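搜索归档 请输入关键词 高级搜索

分类:移动设备 / 手机 / 数据迁移与备份 标签:短信、eSIM、Wurnen、Dingate

发件人:Sachiko Hoshino
收件人:手机用户讨论列表
主题:Re: 从 Wurnen 换到 Dingate,短信只过来一部分

Habibur,各位好:

周五那天看到你的信,当时手头没有旧机器,没法核对,所以拖到现在才回。原信摘在下面,后面按问题逐个写。

Habibur Abeysekara 写道:
> 大家好,我把用了几年的 Wurnen 换成了 Dingate,两台机器都
> 更新到了目前能收到的最新系统。迁移用的是 Dingate 开机
> 向导里推荐的 Vidine,走的无线直连,没有插线。
>
> 照片、联系人、日历都正常,问题在短信。新机打开短信应用,
> 每个会话最多只能往上翻到 1,000 条,再往前就没有了。
> 家里人那个会话从前很长,现在断在去年的某一天。另外带
> 图片的彩信有 44 条,图片显示为灰色方块,点开提示
> “内容不可用”。
>
> 我还没有清空旧手机。想请教:
>
> 一、短信能不能补过来,会不会和已有的重复?
> 二、彩信图片是丢了,还是只是没有显示?
> 三、旧手机里是 eSIM,新手机里也想用 eSIM,应该先转卡
> 还是先弄完短信?
> 四、通话记录的时间全部早了 8 小时,有人遇到过吗?
>
> 我试过在 Vidine 里再传一次,它说“没有新内容”,就结束了。
>
> Habibur

先说最要紧的:旧手机先别恢复出厂设置,也别急着卖掉。短信这一类数据和照片不同,很多人以为云端有一份,其实默认并没有打开。只要旧机器上的短信库还完整,后面的步骤走错了也可以重来。旧机最好先开飞行模式,免得它继续收新短信,两边的内容越来越对不上。需要联网的时候单独打开无线网络就行。

关于那个 1,000 条的上限。我在自己的两台机器上试过,Vidine 走无线直连时有一个“快速迁移”选项,默认是打开的,打开之后每个会话只取最近的一段。选项藏在选择数据类型那一页,点“信息”右边的小箭头才能看到,名字叫“仅迁移近期会话内容”。把勾去掉以后再传,长会话就能完整过来。插线的时候这个选项默认是关的,所以列表里以前用线迁移的人没有提过这件事。

你遇到的“没有新内容”是另一回事。Vidine 在两边都会留一份迁移记录,第二次运行时先比对记录,只看旧机上比上次更新的短信。你要补的是更早的内容,它自然认为没什么可传。处理办法是两边都清掉 Vidine 的应用数据。注意是 Vidine 自己的数据,在系统设置的应用管理里进去清,不要点成短信应用的数据。清短信应用的数据在 Wurnen 上只会丢掉草稿和置顶设置,在某些版本的系统上会触发重建索引,几个小时里搜索都不能用,没有必要冒这个险。

至于重复,清完记录再传一次,确实有可能重复。Vidine 判断两条短信是否相同,看的是号码、时间和正文。号码这一项,旧机上存的是不带国际区号的写法,新机上会自动补上区号,于是同一条短信被当成两条。我第一次试就得到了一整套双份的会话,后来只好删掉重来。

所以我建议不再用 Vidine 补短信,改用 Mridha 导出再导入。列表里老一点的成员应该都用过,界面不好看,胜在导出的是普通文件,可以在电脑上打开检查。步骤如下。

在旧机上安装 Mridha,打开以后它会要求成为默认短信应用。导出这一步其实不需要,点“暂不”,只给读取短信的权限就可以。进入“导出”,范围选全部,格式选 XML,下面有一项“包含附件”,一定要打开。导出时保持屏幕常亮,Wurnen 的省电策略比较严,锁屏之后导出会停在原地,进度条也不报错,看上去像是死机。可以在电池设置里把 Mridha 设为不受限制,导完再改回去。

导出完成后会看到一个主文件和一个附件文件夹。两样都要拷到新手机上,放在同一个目录里,文件夹不要改名。主文件里写的是相对路径,改了名字,导入时就找不到图片。拷贝用什么方式都行,我是用电脑中转的,顺便留了一份在硬盘上。用聊天软件发给自己也可以,但有些软件会改文件名,发之前先打成压缩包。
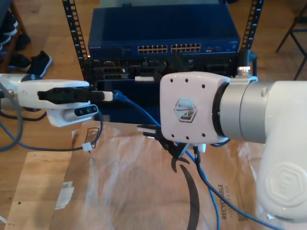
在新手机上导入之前,先处理已经存在的短信。如果换机之后收到的新短信不多,最干净的办法是用 Mridha 在新机上也导出一份,然后把短信全部删除,再先后导入旧机的文件和新机的文件。如果不想删,Mridha 的导入界面有一个“比较时忽略国际区号”的选项,打开以后大部分重复都能识别出来。我试的那次还剩下 19 条重复,都是验证码短信,号码前面带着运营商加的通道号,两边写法不一样,手工删掉就完了。

导入时 Mridha 必须是默认短信应用,这是系统的限制,只有默认应用才能往短信库里写东西。导入结束后,记得到设置里把默认应用改回 Dingate 自带的那个。忘记改的话,新短信会继续由 Mridha 接收,而它不弹横幅通知,你会以为短信收不到了。列表上以前有过一个很长的讨论,最后查出来就是这个原因。

改回默认应用以后,会话列表可能有一段时间是乱的,最旧的会话跑到最上面,或者联系人名字只显示号码。这是索引没有建完,充着电放一晚上再看。中途反复强行停止应用,索引会从头开始建,反而更慢。

关于彩信图片。灰色方块有两种可能。一种是彩信只收到了通知,图片本身当年没有下载,那么旧机上点开也是看不到的,运营商那边早就过期,谁也补不回来。另一种是正文迁过来了,附件没有。请你在旧机上随便挑几条点开看一下,只要旧机上能显示,就属于第二种,用上面的办法连同附件一起导入就能恢复。“快速迁移”也会跳过较大的附件,和条数限制是同一个开关,所以两个毛病一起出现,我觉得不奇怪。

还有一个细节,导入之前已经存在的灰色方块不会被替换。Mridha 看到同一条彩信已经在库里,就直接跳过,不去检查附件是否完整。要先在新机上把这些彩信删掉再导入。逐条删太麻烦,可以按会话删,前提是你确认旧机的导出文件里有这个会话的全部内容。打开主文件搜一下对方的号码,看看最早和最晚的时间,心里就有数了。

关于 eSIM 的先后。我的建议是短信和聊天软件全部弄完,最后再转卡。转卡之后旧手机就没有号码了,如果某个应用在迁移过程中要往旧手机发验证码,两台机器来回看很别扭。也有人主张先转卡,好处是新短信从一开始就只进新手机,不用再合并。两种做法都行得通,只是你已经做了一半,现在先把短信补齐更省事。

转卡的方式要看运营商。有的支持在两台手机之间直接转,有的要在营业厅或者网页上重新领二维码。领二维码的那种,旧机上的 eSIM 往往在新码激活时失效,但配置文件还留在列表里,显示为“无服务”。不要在新机能正常打电话之前删除它。Nuwan Munasinghe 在列表里写过他的经过:激活失败,旧的又已经删了,结果只能等营业厅开门。另外,二维码大多只能扫一次,扫之前连好无线网络,别在信号差的地方扫。

转完以后检查几样东西:能不能拨出和接听,能不能收到银行的短信,移动数据的接入点是不是自动填好了。Dingate 的系统里“通话时允许切换数据卡”默认是关的,双卡用户如果发现打电话时断网,去看看这一项。彩信另外还需要接入点里的 MMS 地址,我的那张卡没有自动填,收文字一切正常,收图片就一直转圈,照着旧机的设置抄过去就好了。抄的时候注意末尾的端口号,漏了它系统也不会提示。

通话记录早 8 小时这件事,我没有在自己的机器上重现,下面是推测。通话记录的时间在库里按世界时存放,显示时再换算成当地时间。如果迁移的时候新手机还没有拿到时区,Vidine 又在写入前自己换算了一次,就会整体偏移一个固定的数。你在开机向导里直接迁移,当时很可能还没插卡,时区停在出厂默认值。可以抽一条记得清楚的通话对一下,看看是不是每条都差得一样多。

如果是整体偏移,有两个办法。一是清掉新机上的通话记录,确认时区正确以后,用 Mridha 从旧机导出通话记录再导入,它和短信分开放,在菜单的另一页。二是不管它,反正新的通话时间是对的。我个人会选第一个,花不了多少工夫,但先导出一份现在的记录,把换机之后的新通话留下来,否则一清就没了。导入以后新旧两份会按时间排在一起,不用手工调整。

短信的时间你信里没有提,建议也看一眼。短信里有发送时间和接收时间两个值,会话里按接收时间排序,点“详细信息”才能看到发送时间。如果接收时间全部变成了迁移那一刻,会话里的顺序会乱,而且很难事后修好,这种情况也应该删掉重新导入。

下面是 Debashish Munasinghe 私下回给我的几点补充,他同意转到列表上。他换的是同样两个牌子的机器,只是走的数据线。

第一,用线迁移时旧机要选“传输文件”,选了“仅充电”以后 Vidine 也能认出手机,能列出条目,但传到附件时会失败,日志里只写“部分完成”。

第二,Wurnen 的“私密会话”不在普通短信库里,Vidine 和 Mridha 都读不到。要先在旧机的短信应用里把会话移出私密空间,再导出。他就是漏了这一步,后来又从头来过。

第三,被拦截的短信在 Wurnen 上单独存放,导出时不会包含。需要留作凭据的,例如快递或者贷款的骚扰信息,自己先恢复到收件箱。黑名单本身也不会迁移,要到新机上重新加。

第四,定时发送而尚未发出的短信会变成草稿,到时间不会自动发。

我再补一条关于群发会话的。多人彩信会话在两家的系统里归类方式不同,Wurnen 按会话编号,Dingate 按成员名单。导入以后,一个群可能拆成几个单独的会话,每条内容都在,只是位置变了。目前没有找到合并的办法。如果这种会话对你很重要,可以把导出的 XML 文件留着,在电脑上用浏览器打开看。Mridha 的导出页里还有一个生成网页的选项,排版简单,但能按会话翻看,打印也方便。

导出的文件没有加密,里面是全部短信的明文,验证码之外还有地址、姓名、账户尾号。放在电脑上的那份请自己加密,手机上的那份导入完就删,回收站也清一下。Mridha 的设置里有“导出时设置密码”,我没有用,原因是以前有人遇到过带密码的文件在不同版本之间打不开。要用的话,先在旧机上试着读一次,再拷走。

关于 Vidine 的那个默认选项,Sabina Seneviratne 在 5 月份已经向他们反馈过,希望至少在完成页面上写明有多少内容没有迁移。得到的答复是已转给开发组,之后没有下文。有同样问题的人不妨也去反馈一下,附上应用版本和两台手机的系统版本就可以,不要附短信内容。我用的版本里完成页面仍然只有一个绿色的对号和“迁移成功”。

按你现在的情况,顺序大致是这样:

旧机开飞行模式,只连无线网络
旧机看几条彩信,确认图片还在
旧机用 Mridha 导出短信(含附件)和通话记录
新机也各导出一份
文件拷到电脑,打开看一下能不能读
新机确认时区,清短信和通话记录
导入旧机的,再导入新机的
默认短信应用改回去,充电放一晚
检查没有问题,再转 eSIM
旧机先留着,过一阵再清空

旧机开着飞行模式的这段时间,别人发来的短信会在运营商那里暂存,一般不会丢,但各家保存的时间不同,我没有查到统一的说法。如果在等重要的验证码或者通知,就先关掉飞行模式收完,再重新导出一次。重新导出的文件请换一个目录放,Mridha 会直接覆盖同名的主文件,附件文件夹却不会清空,新旧混在一起不好分辨。

如果你旧机上的 Mridha 装不上,可能是系统太老。他们的下载页里保留了旧版本,界面有些不同,导出的文件新版可以读。反过来不行,新版导出的文件旧版读不了,好在你是从旧往新迁,碰不到。

试过以后请回一封到列表,尤其是通话记录那一项,我想知道是不是时区的原因。回信时麻烦把主题留着不改,归档里好找。

Sachiko Hoshino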